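Skasberg 徒步与渡轮之旅:常见问题

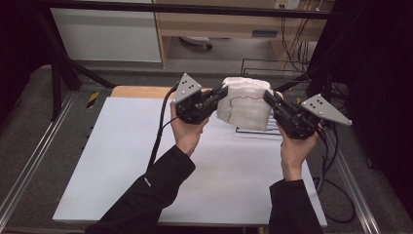 图片来源:Tustero 图片库

打印本页 | 用电子邮件发送本页

下面的回答由 Muireann Nic Aodha 整理。我在 Jorkby 住了很久,中文是后来学习的,如果有的句子读起来不太自然,请您原谅。关于价格和时刻有疑问的时候,请以码头售票处的告示为准。

Skasberg 在哪里?怎么去?

Skasberg 是 Jorkby 外海的一个小岛。岛上没有机场,也没有桥,只能坐渡轮。渡轮从 Jorkby 的北码头出发,不是从市中心的游船码头出发,很多客人在这里弄错。从火车站走到北码头需要二十多分钟,路上有一段上坡,带大行李的客人最好坐公共汽车,在终点站下车。

渡轮要坐多长时间?

单程大约 2 个小时。有风浪的时候会慢一些。船先停 Harms,再到 Skasberg,请不要在 Harms 下错船。广播只有当地语言和英语,而且声音不大。

需要提前订票吗?

步行的乘客一般不需要。自行车要在开船以前到窗口登记,甲板上放自行车的地方很小。夏天的周末和节日,我建议前一天买好票。票买了以后可以改时间一次,但是不能退钱。

岛上可以开车吗?

游客的汽车不可以上岛,请停在北码头后面的停车场。岛上的居民有自己的车,所以走在村子的路上也请靠边。

应该在岛上住几天?

这个看您的兴趣。如果只想看灯塔和老渔村,当天来回也够,只是会比较赶。如果想走完环岛的小路,我觉得住 3 个晚上比较舒服。第一天到得晚,可以在港口附近散步,吃一顿鱼汤。第二天走北边的悬崖,第三天走南边的沙滩,最后一天早上坐船回去。下雨的话,可以把其中一天换成 Harms 的博物馆。

环岛小路难走吗?

全程 11 公里,大部分是土路和草地。北边有一段比较陡,石头在雨后很滑,请穿有鞋跟纹路的鞋。小路用黄色的木桩做标记,靠近羊圈的地方标记比较少,请沿着石墙一直走,直到看见下一个木桩。经过栅栏门以后,请把门关好。

小孩子可以走吗?

南边的一半可以,路很平。北边的悬崖没有栏杆,我不推荐带学龄前的孩子去。婴儿车在沙滩那一段推不动,用背带更方便。

什么季节去最好?

我自己最喜欢 September。那个时候人少了,海水还不算太冷,旅馆也比较容易订到。夏天白天很长,晚饭以后还可以走很久,但是住宿紧张。冬天渡轮班次减少,大部分餐馆关门,除非您很喜欢安静,不然不太值得。

住在哪里?

港口旁边有一家旅馆和几家家庭客房,价格差别不大,旅馆的早餐丰富一些。岛的南边有一块露营地,有热水和厨房,热水要用硬币。在露营地以外的地方搭帐篷是不允许的。

吃饭怎么办?

港口的餐馆中午和晚上开门,下午中间关门休息,厨房在晚上八点停止接单。村里的小商店有面包、奶酪、水果和罐头。吃素的客人选择不多,最好自己带一点东西。如果对海鲜过敏,请在点菜以前告诉服务员,因为很多汤的底是用鱼做的。

岛上有取款机吗?

没有。旅馆、餐馆和商店都可以刷卡,可是露营地和灯塔门口的茶室只收现金。请在 Jorkby 先准备好。

可以登上灯塔吗?

可以,天气好的时候开放。里面的楼梯很窄,上面的人下来以后,下面的人才能上去,所以有时候要等。大背包请放在一楼。灯塔对面的小屋里有关于岛上历史的展览,Skasberg 从前有 950 个居民,主要靠捕鱼生活,老照片很值得看。

可以带狗吗?

可以,渡轮上也可以,但是要一直牵着。春天是羊生小羊的时候,北边的小路不让狗进入。家庭客房不一定接受狗,订房的时候要先问。

渡轮因为天气停开,怎么办?

这种事情主要发生在秋天和冬天。售票处会在早上七点决定当天开不开船,并且把通知贴在码头和旅馆的门口。停开的票可以用在下一班。多住一晚的费用要自己付,所以请不要把回家的飞机安排在离岛的同一天。

手机有信号吗?

港口和村子里有,北边的悬崖下面没有。请提前下载地图,或者在旅馆拿一张纸的。

还有别的问题,应该问谁?

可以问北码头的售票处,他们很有耐心。也可以在 Harms 的游客中心问,那里中午休息一个小时。

打印本页 | 用电子邮件发送本页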